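Partir 15 jours avec un seul petit sac : vous faites comment pour les fringues ?

Forum > Voyager léger > Préparation du sac

pilou_des_causses
Salut à tous ! Je lis le forum depuis un moment, mais c'est la première fois que j'ouvre un sujet. En avril je prends le train puis le ferry jusqu'à Norkesow, et de là je remonte à pied et en bus vers Geddale. Jusqu'ici je suis toujours parti avec mon vieux sac de 90 litres (oui, je sais, pas taper) et j'en ai marre de le traîner dans les escaliers des gares. J'ai commandé un Kuzmenko de taille cabine et maintenant il faut que tout rentre dedans.

Mon problème, c'est les hauts. Tout le monde me dit laine mérinos, sauf que j'en ai un, il gratte, et au prix que ça coûte j'ai pas envie d'en racheter. Moi je vis en t-shirt noir, les taches se voient moins et ça va avec tout. Du genre gros imprimé sur la poitrine, New World Order et code-barres, vous voyez le style. J'en prendrais deux, plus un pull, plus une veste de pluie. C'est jouable ou je vais le regretter au bout de trois jours ?
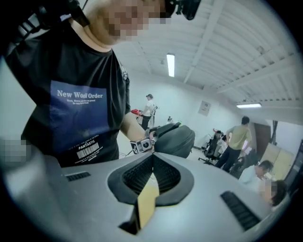 Hanne Nørgaard
Jouable, oui, mais prends-en trois. J'ai fait Norkesow au printemps et rien ne sèche là-bas, l'air est trop humide. Avec deux hauts tu finis par en remettre un encore mouillé le matin, et à 7 h sur un quai en plein vent c'est franchement désagréable. Le troisième te sert aussi de pyjama. Et garde ton pull dans le haut du sac, tu vas le mettre et l'enlever toute la journée.

pilou_des_causses
Ah, ça je n'y avais pas pensé du tout ! Je comptais laver le soir et remettre le lendemain. Il n'y a pas de radiateurs dans les auberges ?

Hanne Nørgaard
Il y en a, avec les chaussettes de tout le dortoir dessus.

Mortadelle
Je ne suis pas d'accord pour le troisième. C'est comme ça qu'on se retrouve avec un sac de 12 kilos, on ajoute « juste un truc » à chaque ligne de la liste. Deux hauts techniques en synthétique, tu les roules dans ta serviette, tu marches dessus pieds nus, tu suspends près de la fenêtre et le matin c'est sec. Je fais ça depuis des années. Le coton par contre, non, jamais, laisse-le à la maison.

gaëlle29
Oui enfin le synthétique, au bout de deux jours, on te sent arriver avant de te voir... J'ai partagé une cabine avec quelqu'un qui avait ta méthode, Mortadelle, sans rancune hein ! Pilou part pas faire un trek engagé, il prend le train et il dort en auberge. Qu'il mette ce qu'il aime porter. Du coton pour la ville et le ferry, et un seul haut respirant pour les jours de marche, ça me paraît très bien.

Mortadelle
Ça dépend du synthétique et ça dépend de la lessive. J'utilise le savon Skindow en pain, il part bien au rinçage et je n'ai jamais eu de plainte. Mais bon, chacun son nez.

pilou_des_causses
Haha, je vais peut-être couper la poire en deux : deux t-shirts coton et un respirant. Donc trois, Hanne a gagné.

Question suivante tant que j'y suis : les petites affaires, vous les mettez où ? Papiers, chargeur, médocs, bouchons d'oreilles... Dans le 90 litres tout finissait au fond et je vidais le sac sur le lit tous les soirs.

gaëlle29
Une pochette à fermeture éclair avec une sangle, et rien d'autre. Tu l'accroches au montant du lit superposé la nuit, au sac la journée, et quand tu descends prendre ta douche tu pars avec. Noire si possible, pour la saleté. Pas besoin d'acheter une marque de rando, fouille tes placards, un vieil étui fait très bien l'affaire. Dans ce goût-là :
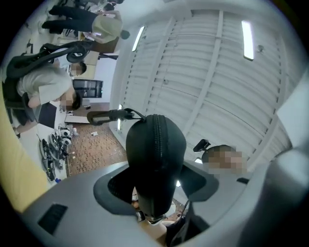
Pochette noire zippée, sangle à boucle et clip au bout.

Mortadelle
Pour une fois on est d'accord. J'ajouterais un sachet congélation à l'intérieur pour les papiers, le pont du ferry est arrosé en permanence.

Hanne Nørgaard
Moi je sépare : l'argent et la carte d'identité sur moi, sous le pull, et dans la pochette seulement ce qui peut se perdre sans gâcher le voyage. On m'a fauché un sac banane à un arrêt de bus et j'ai passé un jeudi entier à courir après des guichets fermés. Depuis, plus jamais tout au même endroit.

gaëlle29
Ah oui, pour les papiers tu as raison. J'ai été trop vite.

pilou_des_causses
Merci, vous êtes géniaux ! Je fais un essai de rangement ce week-end avec la balance de cuisine. Et la gourde, vous la comptez comment, un litre ou 500 ml ? Entre Norkesow et Geddale j'ai vu qu'il y avait peu de villages.

Mortadelle
500 ml et tu remplis à chaque arrêt de bus.

Hanne Nørgaard
Un litre. La moitié des arrêts, c'est un poteau dans un champ.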